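Brindberg Court Owners' Association
Minutes of the general meeting, May

Meeting opened at 6.35 pm in the ground floor meeting room.

Chair: Joscha Steinbach
Minutes: Kyrylo Melnychuk
Present: owners or proxies for 20 lots. Quorum met.
Apologies: lots 4, 11 and 27.

1. Minutes of the previous meeting

Accepted with one correction. The motion on bicycle storage was moved by lot 9, not lot 19. Moved lot 6, seconded lot 14. Carried.

2. Matters arising

The side gate closer has been replaced. Lot 8 said it still slams when the wind is from the west. J. Steinbach to ask the installer to adjust it under the same invoice.

The letter to council about the street tree on the Flineck Street side has been acknowledged. No inspection date given. Carry over.

3. Accounts

Balance of the maintenance account at the end of the last period was $3746. The insurance instalment has been paid from the administration account and doesn't affect this figure. Two lots are behind on levies and both have been sent a reminder. Lot 22 asked whether interest is being charged. The chair confirmed it is charged after 30 days under the by-laws.

Accounts accepted. Moved lot 14, seconded lot 2. Carried.

4. Hot water, north stairwell

Residents on the top floor of the north stairwell have had lukewarm water in the mornings since the weather turned. Fasex Plumbing inspected the shared unit and found the tempering valve worn and the lagging missing on the pipe run through the roof space. They quoted $3305 for a new valve, new lagging on the full run and labour.
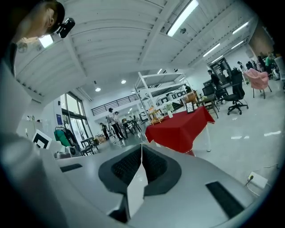

A second quote came from Pylypenko & Sons, who were cheaper but left out the roof space. K. Melnychuk rang to ask for a price that included it and hadn't heard back by the time of the meeting. Lot 17 wanted to wait for the revised figure. Lot 25 said the top floor had waited long enough and the difference was unlikely to be large.

There was some discussion about whether to replace the whole unit. Fasex's report says the tank itself is sound and should be looked at again in two years. General view was to leave it.

Motion: That the Fasex quote of $3305 be accepted and paid from the maintenance account. Moved lot 25, seconded lot 10. Carried, lots 17 and 18 against.

Action: K. Melnychuk to book the work and put a notice in the stairwell with the shut-off times. Lot 26 asked for the water not to be off before 9 am.

5. Bins and recycling

Council has refused to empty the yellow bins twice because of soft plastics and bagged recycling. Lot 12 offered to redo the sign in larger print. Accepted with thanks.

Hard rubbish left beside the bins (a mattress and a bar fridge) can't be traced to a lot. The chair will book a council pickup. Owners who rent out their lots are asked to remind tenants that pickups are free if booked.

6. Visitor parking

Three visitor spaces, and the same two cars have been in them most nights. Lot 3 proposed a permit system. Others thought this was a lot of paperwork for a small car park. Agreed to write to the lots concerned first and come back to permits if nothing changes.

Action: J. Steinbach to write.

7. Garden

The lemon tree by the clothesline needs pruning and has gall wasp. Lot 6 will cut out the affected wood before the end of winter. Cuttings are to go in the red bin and must not be put in the compost.

Request for a tap on the south side deferred until the hot water account is settled.

8. Other business

Lot 15 reported the light on the second landing, south stairwell, flickering. To be added to the electrician's list.

Lot 2 asked for minutes to be sent by email as well as posted on the board. Agreed.

Next meeting to be advised by notice.

Meeting closed at 8.10 pm.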